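Two-Tier Countertop Accessory Tree, White Wire
Vollard
Item 886

In stock. Ships flat from Okwood.

A small white tree for the things you own too many of and can never find. Bow ties, mostly, if you're asking us. Also necklaces, hair ribbons, lanyards, the belt that came with a dress you no longer have, and the key to something.

The base is an open wire ring that sits flat on a table or dresser. One thin pole goes straight up from it. Arms stick out from the pole at two levels, with hooked ends so that whatever you hang there has a fair chance of still being there in the morning. The top tier is for things with loops that dangle. The lower one is for shorter items, or for the stuff you meant to put away properly in February.

We sell a lot of racks. This one gets returned the least, and our best guess is that people forget they bought it, which for a rack is high praise.

What fits on it

Pre-tied bow ties with a neck strap are the natural customer. Close the strap, drop the loop over a hook, and let the bow hang at the bottom. If the strap is adjustable, leave it at your size. Shortening it to hang neater means that you will be redoing it in a parking lot ten minutes before somebody's wedding.

Self-tie bow ties can be draped over an arm. They look a little sad that way but they don't crease.

Regular neckties will go on, but a long one reaches the table and lies there. Get the wall rail (see Related items).

Scarves: thin ones, yes. A big knitted scarf turns the whole thing into a hat stand with a grudge.

Please do not hang a handbag on it. We had an email about a handbag. The email had attachments.

Loading it

Start low and go around. Hang the first piece on the lower tier, the second one across from it, and fill in from there. If you put everything on one side because that's the side you can reach, the stand will lean toward you like a coworker with gossip. It likes a hard, level surface. On carpet it does what it wants.

Straps tangle when they cross, so give each one its own hook while you still have hooks to spare. Asmaa Shehata, who buys our closet and dresser lines, keeps the dark colors on the bottom and claims she can now tell black from maroon before coffee. The rest of us have not reached that level.

The white stand on a white table, in some shots with a dark bow tie and its strap: 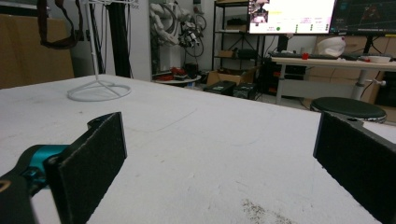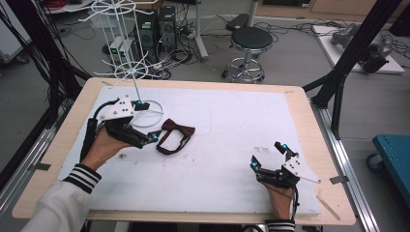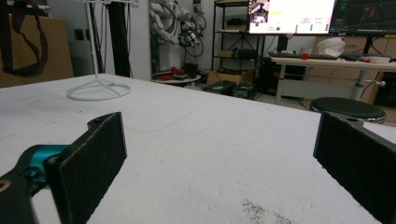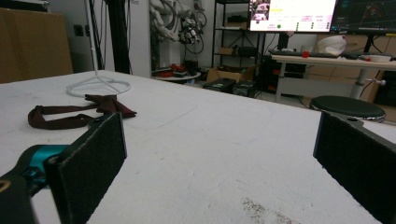

Details

Material: coated steel wire
Color: white (there was a black one; it sold out and the factory has stopped answering that question)
Tiers: 2
Parts in the box: 3, counting the pole as one
Tools: none
Bow tie: not included. See the Matier page for ties, including a maroon that goes with more than you'd expect.

Putting it together

Stand the pole in the base and turn until it stops. Slide the lower tier on before the upper one. If you do it the other way you'll have to take the top off again, and the instructions will not say they told you so, but they did, in the second drawing.

Care

Wipe with a damp cloth and dry it. Dust settles on the ring first. No dishwasher, please.

Customer notes

"Bought it for jewelry, my son took it for bow ties. He is in a choir and owns around 10. Ordered a second one." Kenza Samir

"It's a stick with hooks. Works fine."

"Smaller box than I expected, which was nice, then I lost the box with the base still in it, which was less nice. They sold me a spare base."

Related items

Yimyam wall rail for neckties, white or gray
Vollard ring dish, small
Spare base ring for item 886
Matier pre-tied bow ties, assorted colors

Shipping and returns

Orders leave the warehouse within 3 working days. You have 61 days to send it back, assembled or not, though if it's assembled you'll need a strangely shaped box. Spare parts are ordered through the same form as returns; pick "other" from the menu and tell us which piece you're missing.

Page updated May 31, 2024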